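Lavar en común: lo que separa una lavadora compartida de una doméstica

Por Oanh Châu

La lavandería comunitaria se diseña al revés que la de casa. En una vivienda se parte del hueco disponible y se busca la máquina que quepa. En una sala compartida se parte del número de ciclos diarios, y de ahí salen la potencia contratada, el diámetro del desagüe y, por último, los metros cuadrados. Tihomir Softić lleva años proyectando salas de este tipo para residencias y edificios de alquiler, y su primera pregunta al cliente es siempre la misma: cuántas cargas entran en la hora punta.

El edificio Niven, terminado en noviembre, es uno de sus encargos recientes. El presupuesto de instalación de la sala, sin contar las máquinas, fue de 3068 euros. La partida mayor correspondió a la extracción de aire. Una secadora mal ventilada alarga el ciclo, calienta la sala y deposita pelusa en lugares de difícil acceso, entre ellos la parte trasera del propio equipo.

La disposición más habitual coloca lavadora y secadora una al lado de la otra, con las puertas a la misma altura. El trasvase de la ropa húmeda se hace así en un solo movimiento y con poco goteo. Apilarlas ahorra suelo, pero deja el mando superior fuera del alcance de parte de los usuarios y complica la retirada del equipo de abajo. Softić solo apila cuando no queda otro remedio.

La separación entre equipos se discute menos de lo que merece. Dos carcasas en contacto transmiten vibración durante el centrifugado, y el ruido sube por el forjado. Conviene dejar una holgura estrecha y constante, y nivelar las patas con carga dentro del tambor - en vacío, el nivel engaña. 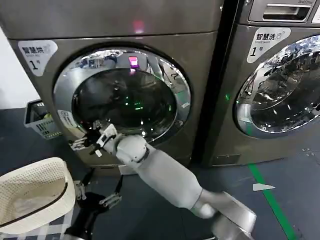 ¿Conviene numerar las máquinas de una sala compartida?
Conviene hacerlo desde el primer día, con una numeración propia para lavadoras y otra para secadoras, y con el rótulo en el frontal, a la vista de quien va a abrir la puerta. El aviso de avería llega entonces con tipo y número, y el técnico sabe qué repuesto cargar.

El mantenimiento es poco vistoso. Anisa Govindasamy, técnica de la empresa Clirkska, trabaja con una pauta de 3 tareas: limpiar el filtro de pelusa tras cada secado, extraer y enjuagar el cajetín de detergente una vez por semana y secar el fuelle de la puerta al final del día. El resto queda para la revisión anual, o para cuando el contador alcanza los 1000 ciclos, lo que ocurra antes.

La dosificación es otro asunto. El exceso de detergente deja residuo en el cajetín y espuma en el tambor, y obliga a aclarados adicionales. Govindasamy recomienda ajustar la dosis a la dureza del agua del municipio y fijar la tabla en la pared, junto a la toma.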